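Reading diary, January, chapter 14

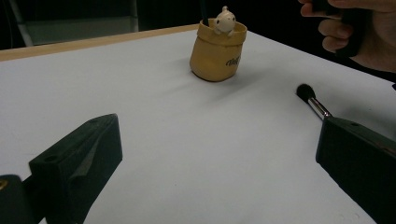
Come on, you can't stop there, it only gets going in Cernitz! So wrote the first reader to comment after I grumbled here about the Meireles biography. Well, fine, I kept going (I was up past 2 in the morning, so thanks for that) and I have to admit the Cernitz years are wonderful. Letters to the landlord, the feud over the printer's bill, that awful winter when she rewrote the whole second book of poems by hand and then hated it!

But oh, it's long. 1020 pages with the notes, and my wrists know it. I've started propping it on a cushion. The Drelier edition has tiny type too, and the footnotes run over onto the next page, so I keep losing my place and reading the same bit about her uncle's shipping debts.

What I want now is the poems themselves. I only own two of them, in an old school anthology, and the library says the collected volume is out until spring. The secondhand place in Rodutby might have one. I'll call tomorrow, after I've finished chapter 15.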